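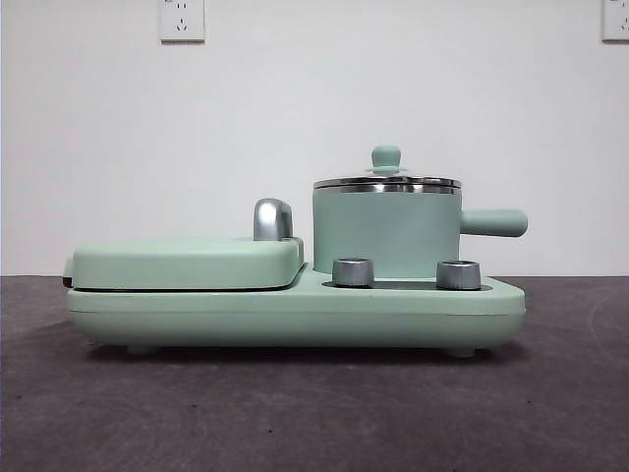 The Pruvska breakfast station in mint green, with the grill lid closed and the saucepan in place.

Pruvska brings two-in-one breakfast station to small kitchens this March

Compact countertop unit pairs a sandwich grill with a lidded saucepan on one base

Pruvska, the small-appliance company, will start selling its new breakfast station in March. The unit puts a sandwich grill and a saucepan side by side on a single base and is meant for apartments, dorm suites, vacation rentals and office kitchens where counter space is short.

The grill is on the left and the saucepan is on the right. Each side has its own control knob on the front of the base, so a person can toast a sandwich while heating oatmeal or boiling eggs, or use one side and leave the other off. The base stands on small round feet that keep it just above the counter.

The station will sell for $106. It will be available through the Pruvska website and at 241 independent housewares stores in the United States and Canada. The first color is mint green, used on the base, the grill lid, the pan and the pan's long handle. The knobs are silver. A second color, a warm gray called Kurkolia, will follow later in the year at the same price.

"We kept hearing from people who had a sandwich press in one cupboard and a hot plate in another, and who used neither of them on a weekday," said Araceli Ledesma, head of product at Pruvska. "They wanted something that could stay out on the counter. So we worked on the size first and the cooking second, and then went back and forth between the two for a long time."

Pruvska tested the station in 69 homes before settling on the final design. Most of the homes had kitchens with less than six feet of free counter. Testers kept a log of what they cooked and when. Grilled cheese, eggs and instant noodles came up most often, and many testers used the unit at night as well as in the morning.

Two changes came out of the home tests. The pan handle was made longer after several people said their knuckles were too close to the lid. The handle on the grill lid was changed from a flat tab to a raised, curved one that can be gripped with an oven mitt.

"The tab looked neat in drawings and people hated it," Ledesma said. "One tester mailed it back to us with a note."

The saucepan lifts off for serving and washing. Its lid has a steel rim and a center knob in the same green as the pan. The pan and lid can go in the dishwasher on the top rack. The grill plates are fixed and should be wiped down with a damp cloth once the unit has been unplugged and has cooled. The base should not be put in water.

The station plugs into a standard household outlet. Pruvska recommends plugging it directly into the wall and not into a power strip. It should be used on a flat, heat-safe surface with 4 inches of clear space on all sides, and it should not be used under low cabinets with the grill lid open.

A printed booklet in the box covers setup, cleaning and a short set of recipes. The recipes are written for one or two people and use both sides of the unit at the same time where that makes sense, such as tomato soup with a grilled cheese, or poached pears with toasted raisin bread. More recipes will be posted on the Pruvska website each month.

Stores that placed early orders will receive stock first. Nigel Stockdale, who manages retail sales for the company, said interest has been strongest among shops near colleges and in older city neighborhoods.

"A lot of these shops have a floor model slot the size of a toaster oven, and it fits there," Stockdale said. "We are sending the floor models out ahead of the boxed units so that staff can cook on them and answer questions."

The station carries a two-year warranty on the base and grill and a one-year warranty on the saucepan. Replacement pans, lids and knobs will be sold separately. Owners can register a unit online or by mailing the card included in the box.

About Pruvska

Pruvska designs and sells small kitchen appliances for compact homes. Its other products include an electric kettle, a hand mixer and a single-slot toaster. The company sells through its own website and through independent stores.

Media contact

Araceli Ledesma, Head of Product, Pruvska
Review units and additional product photos are available on request. Retailers with questions about orders or floor models should contact Nigel Stockdale in retail sales.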